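Jumavgate发布Prelora 2：面向手持示教数据的位姿重建与轨迹规划软件

Nullholm，2021年11月——Jumavgate今日宣布，Prelora软件的第二个主要版本Prelora 2正式向全部授权用户开放。新版本覆盖从手持夹爪示教记录到机械臂可执行轨迹的完整处理流程，包括标记识别、位姿重建、双手时间对齐、可达性检查与轨迹规划五个部分。软件即日起提供下载，现有用户可在授权期内免费升级。

Prelora自首个版本起，定位为示教数据与机器人控制器之间的一层中间软件。操作人员手持夹爪完成日常动作，软件读取头部视角影像与夹爪开合信号，计算手部工具在空间中的位置与朝向，再将结果转换为目标机械臂的关节指令。使用单位无需让机械臂全程在场，即可在普通办公室、住宅或仓储环境中积累可用的动作数据。

Prelora 2沿用这一定位，对其中三处长期影响数据可用率的环节作了重新设计。

一、标记识别与位姿重建

手持示教中，位姿计算通常依赖固定在夹爪或手腕上的立方体标记。每个可见面印有黑白方形图案，软件根据图案四角在影像中的位置推算立方体的位姿。该方法成本低、部署快，困难在于操作人员动作自然时，标记会频繁转离视线，或被手掌、衣袖、家具遮挡，有时仅剩一个面的局部可见。

上一版本对每一幅画面独立求解。当可见面只有一个且与视线夹角较小时，求解结果会在两个朝向之间跳变，用户需要在后期逐段剔除。Prelora 2改为在一个时间窗口内联合求解：立方体各面之间的几何关系作为固定约束，相邻时刻的运动作为平滑约束，两者与图案角点的观测一并进入优化。对于局部可见的标记面，软件不再直接丢弃，能够检出的边缘与角点均参与计算，并按其可信程度赋予权重。

头部相机多采用广角镜头，画面边缘的直线会明显弯曲。新版本将镜头畸变模型直接纳入求解过程，不再事先对整幅画面作校正。这一改动保留了画面外缘的信息，对于双臂向前、向两侧伸展的动作尤为重要。用户在首次使用某一相机时，仍须完成一次标定；标定文件可在同型号设备之间作为初值使用，但软件会在导入数据时核对残差，超出限值即提示重新标定。

重建结果现以100赫兹的固定频率输出。影像帧率低于该频率时，中间时刻由运动模型插值得到，并在数据中带有独立标识，下游程序可自行选择是否采用。

二、双手协同动作的时间对齐

大量家务与整理类任务需要双手配合，例如一手持夹爪拾取物品，另一手扶住容器或簸箕。此类任务中，夹爪的轨迹只有与另一只手的位置一并考虑才有意义。上一版本仅处理单个夹爪，另一只手的信息须由用户自行标注。

Prelora 2支持在同一段记录中同时追踪夹爪标记与手腕标记。两组标记分别求解，随后在共同的参考坐标系下给出相对位姿。手腕标记与手中所持工具之间的偏移量，可由用户在任务开始前通过一个简短的标定动作写入，也可在后期处理时补录。软件不对工具的种类作预设，仅要求该工具在一段记录内与手腕保持相对稳定的握持关系；握持关系改变时，用户应在时间轴上插入分段标记。

夹爪开合信号与影像之间的延迟，以往依靠操作人员在开始时做一次明显的开合动作加以估计。新版本在整段记录中持续估计该延迟，并在延迟发生漂移时给出曲线。开场开合动作仍予保留，作为初值来源，Jumavgate建议用户继续执行。

三、可达性检查前移

人手能够完成的动作，机械臂未必能够完成。地面附近的拾取、贴近墙面或柜体的操作，以及手腕大幅翻转的动作，都可能超出目标机械臂的工作空间，或使其接近奇异位形。以往用户常在采集结束、数据导入规划器之后才发现问题，相应的记录只能弃用。

Prelora 2将可达性检查移至采集现场。操作人员在开始前选择目标机械臂的模型文件与安装位置，软件在每段记录结束后立即给出检查结果，逐段标出不可达、接近关节限位和速度超限的区间。检查在普通工作站上即可运行，不需要连接机械臂。

对于仅有少量区间超限的记录，规划模块可在用户设定的容差内调整末端朝向或放慢局部速度，使整段轨迹重新可行。所有调整均写入日志，原始轨迹保持不变。容差的默认值为零，即在用户未作设定时，软件不对示教动作作任何修改。Jumavgate作此安排，是考虑到不同单位对示教数据保真度的要求差别较大，该项选择应由使用单位明确作出。

轨迹规划与控制接口

规划模块在新版本中经过重写。输入为重建后的末端轨迹及夹爪开度，输出为带时间戳的关节位置、速度与加速度序列。规划过程分为两步：第一步在各时刻的逆运动学解中选取一条连续路径，避免关节在相邻时刻之间突变；第二步对该路径作时间参数化，使其满足控制器的速度与加速度限制。

碰撞检查支持两类环境描述，一类为用户手工建立的简单几何体，另一类为由头部影像重建的稀疏点云。后者目前作为试验性功能提供，默认关闭。Jumavgate提醒用户，稀疏点云对细小物体、线缆及反光表面的还原能力有限，在机械臂实际运行之前，仍须由具备资质的人员核对工作区域，并按照设备制造方的要求设置安全速度与急停装置。

控制接口方面，Prelora 2提供离线文件与在线流式两种输出方式。离线文件采用公开说明的格式，字段定义随软件一并发布。在线方式通过网络向控制器发送指令，内置心跳检测，通信中断时停止发送并由控制器执行其自身的保护停机。软件不绕过、也不替代控制器的任何安全功能。

测试与验证

新版本在发布之前，于Jumavgate设在Nullholm的测试场所完成了内部验证。测试集包括53项任务，涵盖地面清理、桌面整理、抽屉与柜门操作、容器间转移以及双手配合等类别，共计2,000段记录。采集环境为日常使用中的办公与生活空间，未对家具位置、光照及地面杂物作专门清理，以使测试条件与用户的实际情况相近。

每段记录均由软件自动处理一次，再由测试人员对照影像复核。复核内容包括标记丢失区间是否正确标识、双手相对位姿是否连续，以及可达性结论与机械臂实际执行结果是否一致。复核中发现的主要问题集中在两种情形：一是标记长时间完全不可见，二是操作人员快速转头时影像模糊。对于前一种情形，软件现会将超过设定时长的区间标为无效，不作插值；对于后一种情形，时间窗口优化能够缓解，但无法完全消除，使用手册已就头部动作的速度给出建议。

地面任务在测试集中单独归为一类。此类任务中，操作人员通常俯身或坐低，双臂向前下方伸出，视野中衣袖、腿部与工具相互重叠，地板纹理和家具支脚也会产生与标记边缘相近的图案。测试结果用于调整标记检测的筛选条件，相应参数已作为“低位操作”预设随软件提供，用户可在此基础上自行修改。

测试报告的完整版本将随技术文档一并提供，其中列出各类任务的处理设置、已知限制及未通过复核的记录类型。

与Griffiths的合作

Griffiths为Prelora 2开发阶段的合作单位，负责手持夹爪采集流程的实地试用，并参与了标注工具的界面设计。根据试用意见，新版本对时间轴界面作了若干调整：影像、夹爪开度曲线与双手轨迹现于同一窗口内同步显示；无效区间以底纹标出；分段标记可用键盘快捷方式插入；同一任务的多段记录可以叠加比较。

Griffiths同时提出，采集人员与后期处理人员往往不是同一批人，现场情况难以完整传达。为此，新版本在每段记录中增加了备注栏及任务说明栏，任务说明可在采集前统一下发，采集人员在完成后勾选状态并填写备注。上述信息随数据一同保存，导出时可选择保留或移除。

双方的合作将在Prelora 2发布之后继续进行，下一阶段的内容为长时序任务的自动分段。相关功能在完成验证之前，不列入正式版本。

数据管理与隐私

头部视角影像会不可避免地记录采集环境以及操作人员的身体和衣物，也可能拍到文件、屏幕或其他人员。Prelora 2的全部处理均在用户本地设备上完成，软件不向Jumavgate上传影像、轨迹或任务说明。崩溃报告功能默认关闭，用户启用后，报告中亦不包含影像内容。

软件提供影像遮盖工具，可对选定区域或检测到的人脸进行模糊处理。遮盖处理在位姿重建之后进行，不影响标记识别。使用单位应在采集前取得操作人员的书面同意，并在采集区域设置告示。技术文档附有同意书与告示的参考文本，供各单位结合当地法规修改使用。

系统要求与兼容性

Prelora 2可在主流桌面操作系统上运行，处理长时段记录时建议配备独立图形处理器。上一版本生成的项目文件可直接打开，软件会在首次打开时生成新格式副本，原文件不作改动。已完成重建的旧记录若要使用双手对齐功能，须重新处理影像；仅需更新规划结果的，可保留原有位姿数据。

采用自制夹爪的用户，可通过配置文件说明标记立方体的边长、各面图案编号以及立方体与夹爪指尖之间的相对位置。配置工具会生成可供打印的标记图样。打印后应核对实际尺寸，尺寸误差将直接反映为距离误差。标记须平整粘贴，边角翘起或表面覆膜反光均会降低识别效果。

授权与支持

Prelora 2设科研授权与商业授权两种方式，功能相同，支持范围有所区别。科研授权面向高等院校与公共研究机构，商业授权包括部署协助与控制器对接服务。申请单位可通过Jumavgate网站提交材料，并注明拟使用的机械臂型号及采集环境类型。

上一版本的错误修正将持续至明年2月，此后仅提供文档查阅。Jumavgate建议仍在使用上一版本的单位在此之前完成升级，并在升级后以一组已知结果的记录进行比对，确认处理设置已正确迁移。迁移过程中的问题可提交至技术支持渠道，提交时请附项目日志与相机标定文件，无须附影像。

关于Jumavgate

Jumavgate从事机器人感知、规划与控制软件的开发，总部设于Nullholm。公司产品用于科研机构和工业企业的示教数据处理、机械臂轨迹生成与控制器集成。Prelora为其示教数据处理软件系列。

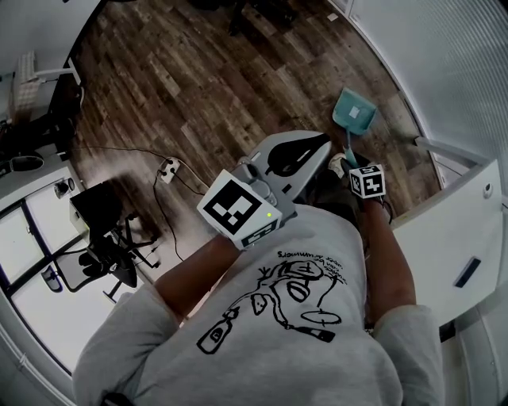
除软件授权外，Jumavgate亦向使用单位提供采集流程评估与操作人员培训，培训材料以中文和英文提供。媒体垂询及资料索取，请通过公司网站的新闻联络页面办理。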